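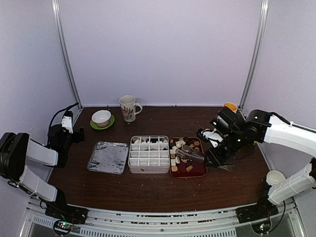 A compartment box beside an empty foil tray on a tabletop

A compartment box is a shallow storage container divided by fixed or removable walls into small cells. It is used to keep beads, screws, buttons and other small parts apart. Grid layouts are common — four columns by four rows is one arrangement. Open trays often serve alongside it to hold pieces before sorting. The Domton catalog lists 439 patterns, most of them in plastic.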